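Lasico empieza en Latasberg la recogida de ejemplos para su sistema de manipulación con dos brazos

Latasberg, mayo. La empresa Lasico comunica que su laboratorio de Latasberg ha comenzado una nueva serie de grabaciones para el proyecto Gosdale. El objetivo es reunir ejemplos de una tarea muy conocida en las casas: guardar botellas en una bolsa de tela y sacarlas de ella. Hasta ahora el equipo dispone de 814 ejemplos aceptados.

Cada ejemplo contiene los movimientos de los dos brazos y las imágenes de varias cámaras. La bolsa presenta una dificultad particular, porque la tela cambia de forma y las asas pueden quedar delante de los objetos. 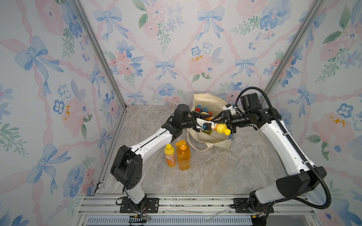
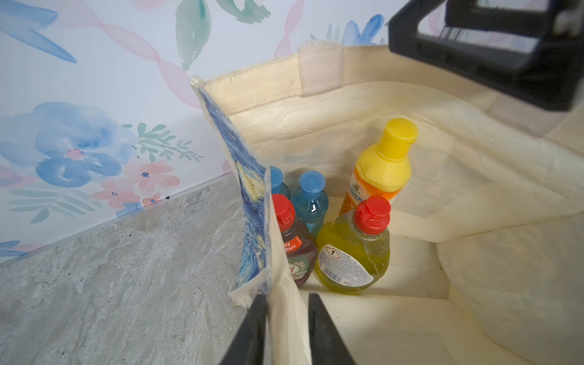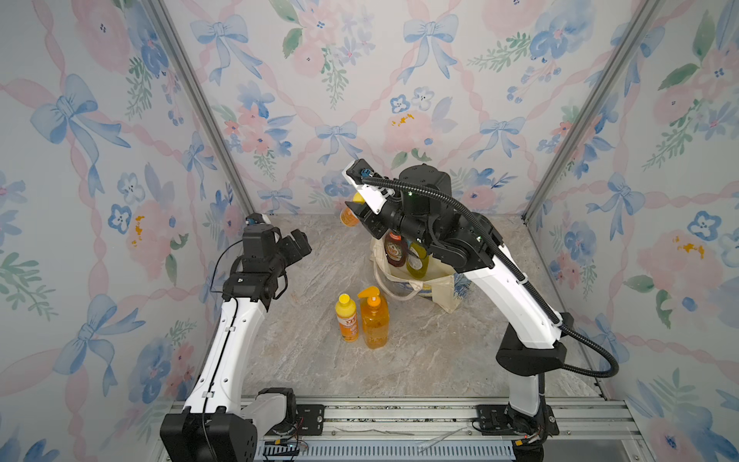 Botellas y bolsa de tela en el puesto de trabajo, Latasberg. Imágenes: Lasico

Texto: Roxana Nedelcu
Comunicación, Lasico

El proyecto utiliza 4 puestos iguales en su construcción, pero con paredes y suelos de distinto dibujo. De esta manera, el sistema no debe aprender solamente un fondo. También se cambia la posición de las botellas antes de cada grabación.

Los operadores reciben una formación de 46 horas y después revisan sus propias grabaciones. Un ejemplo con una caída no se borra: se guarda en un grupo separado, que servirá para estudiar los errores.

La empresa Nuttall, socia del proyecto, realizará el entrenamiento del modelo. Lasico le entregará otros 300 ejemplos antes del verano, y en la fase siguiente se añadirán cajas de cartón y bolsas más pequeñas.

Los medios interesados en visitar el laboratorio pueden dirigirse al departamento de comunicación de Lasico en Latasberg, por las mañanas a partir de las 9.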